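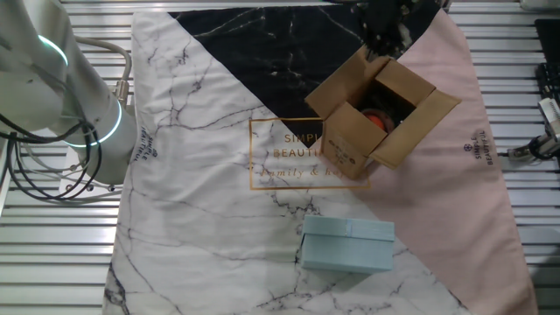

About Trekus

Trekus is a small robotics workshop in Iltdale. We teach robot arms to handle ordinary things: boxes, lids, balls, cups, the kind of stuff you'd find on any kitchen counter. We started with one arm and a borrowed bench, and there are 17 of us now, counting the three students who come in after class.

Most of our work is slow and a bit repetitive, and we love it. An arm has to pick something up and put it down many, many times before we trust it to do the same job with the box turned a little or the lights changed. Bartosz Czerwiński looks after the arms and everything bolted to them. Corinne Ostrowski runs the training sessions and keeps the logs, and she can tell you which week a gripper was replaced without looking it up!

Our open day

Every December we open the workshop to anyone who wants to come in. The first year we put out 50 chairs and ran out before the first demonstration (the late arrivals sat on packing crates, and very cheerfully too). Last time 67 people signed the book, among them a whole class from the Kołodziej school with their teacher, Kazimiera Duda.

The box task is the one people ask to see again. There's an open cardboard box on the mat with something round in it, and the arm has to come down between the flaps without catching one. It sounds easy. Then you watch the gripper going in and the whole room goes quiet - even the little ones.
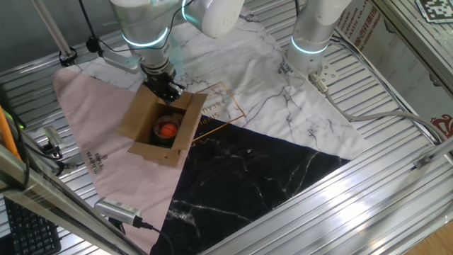

Cardboard is a wonderful teacher, by the way. Flaps bend, they spring back, they never sit at quite the same angle twice, and a ball will roll if you so much as nudge it. Miłosz Kurek likes to ask visitors where they would put the fingers, and he gets some very good answers. One girl wanted to know why we didn't just tip the box over. We talked about that for the rest of the afternoon and tried it the next month.

We run each demonstration live, at the same speed we use on a working day. Some attempts miss. We leave those in, talk about what went wrong and go again, and people seem to enjoy the second try more than the first. Each show takes about 58 minutes with questions, and the questions are usually the longer half.

Come and see us

The workshop is on the Hindum side of the river, up the ramp and through the green door. Doors open at 10 in the morning on open day, and children are very welcome with an adult. School groups can visit at other times of the year too - write to Ksawery Brzozowska at the front office and say how many are coming and how old they are.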